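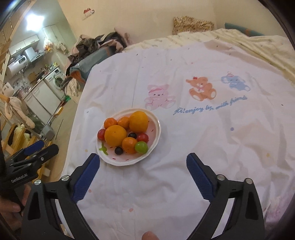 Oranges, tomatoes and a few grapes, on the scalloped plate.

I've been trying to eat breakfast slowly since June, and I have to say it's harder than it sounds! For years I had toast over the sink with my coat half on, and by 10 I'd be hunting for cookies. Then my friend Sinan Karakaya came to stay for 3 nights, and he sat down every single morning with fruit, bread and a pot of tea and didn't get up until the pot was empty. I wanted to shake him the first day. By the last one I'd pulled up a chair.

So now I set the alarm 15 minutes early. I leave my phone in the hall, I put something on a plate (a real plate, the nice ones were only gathering dust) and I sit. Some mornings I read. Some mornings I just listen to the neighbor trying to start his car – he gets there in the end, bless him.

I'm not going to tell you it has changed my life. I still get grumpy, and last week I slept right through the alarm and was back at the sink with my toast. But I've been peeling oranges in one long strip again, like my grandmother did, and I'd forgotten how much I like the smell on my hands all morning. Next I'd like to have a go at her plum jam, if I can find where I put the recipe.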